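News / Concerts and Community Music

Surkley, 9 June 2023

DINDEDIER ENSEMBLE OPENS REHEARSALS TO THE PUBLIC AND ANNOUNCES NEW CONCERT SERIES

The Dindedier Ensemble, a community orchestra with its home in Surkley, will open the doors of its rehearsals to all people who wish to listen, and will present a new series of seven concerts under the title "Skamis". The word was the name of a short dance which our first players used to finish every concert, and many of our old listeners still ask for it.

The ensemble has now 70 players. They play strings, brass, accordion, clarinet, hand drums and several instruments which do not have an easy place in a usual orchestra. Some of them learned in music schools and others learned at home from their parents. In our rehearsals both ways of learning are respected, so a new piece is often taught by ear first and given on paper one week after.

The series will begin with a new work for full orchestra, written together by the players during the winter. It was tried for the first time in March, in front of a small group of friends, and it has changed much after that evening. The slow middle part is longer now — the accordions asked for it — and the ending has been given to the low brass. The work takes 35 minutes and will be played without a break.

The other concerts will be smaller. Two of them are for strings only, one is for voices and drums, and one is prepared especially for families with young children, with a shorter programme and with free places on the floor near the musicians. The last evening will bring the whole ensemble together again, and the old dance will be played at the end.

All concerts will take place in the Dmytriv Hall in Surkley. The hall has 348 seats and a step-free entrance from the side street. Doors open half an hour before the music. Tickets cost 10 pounds, and children under 12 may enter without payment when they come with an adult. Tickets can be bought at the door or at the hall office in the daytime. We kindly ask groups of more than ten persons to inform the office before they come.

The open rehearsals are free and no booking is needed. Visitors can come and leave in the pauses between the pieces. It is permitted to bring an instrument, and after the second pause guests are invited to sit beside a player and to join for the last piece of the evening. Music stands are provided but players of large instruments should bring their own stool if they need a special height. Tea is served at the long tables in the back room, and it is a good moment to speak with the musicians.

The ensemble is also looking for new members, most of all for viola, bassoon and double bass. There is no audition. We only ask that a person comes to three rehearsals and then decides.

Dates of the concerts are on the notice board of the hall and will be printed in the season leaflet. Members of the press who wish to attend a rehearsal or to receive the full programme are asked to write to the Dindedier Ensemble, care of Dmytriv Hall, Surkley.

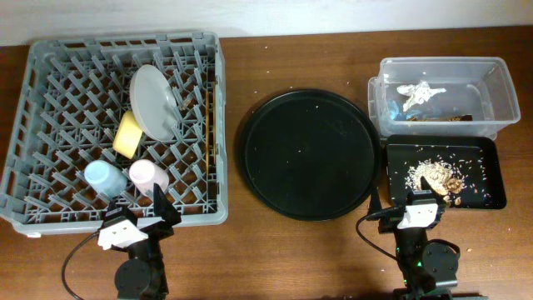
A plate in the dish rack.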